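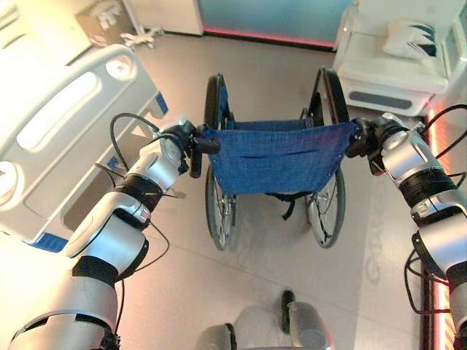

Which gripper do I keep on for the wheelchair work? The Lultance pair, at least until the end of April.

Thu 4 April

Such a good day! I've been going back and forth between the Flultine and Lultance grippers all week, and this afternoon it finally felt like a fair test – same folding chair, same tiled floor beside the bed, both arms on the push handles. Those short rubber grips angle downward, so the wrists have to tip with them, and the Flultine jaws kept wanting to come in flat. I ran 6 tries with each. Flultine let go on 3, Lultance on none!

The cables still bother me. They loop out a long way by the wrists and I want shorter ones before we try any turns. Must ask Plasano about lengths.

Log is at 1,436 lines. Tomorrow the head camera, then 2 more runs with the chair folded.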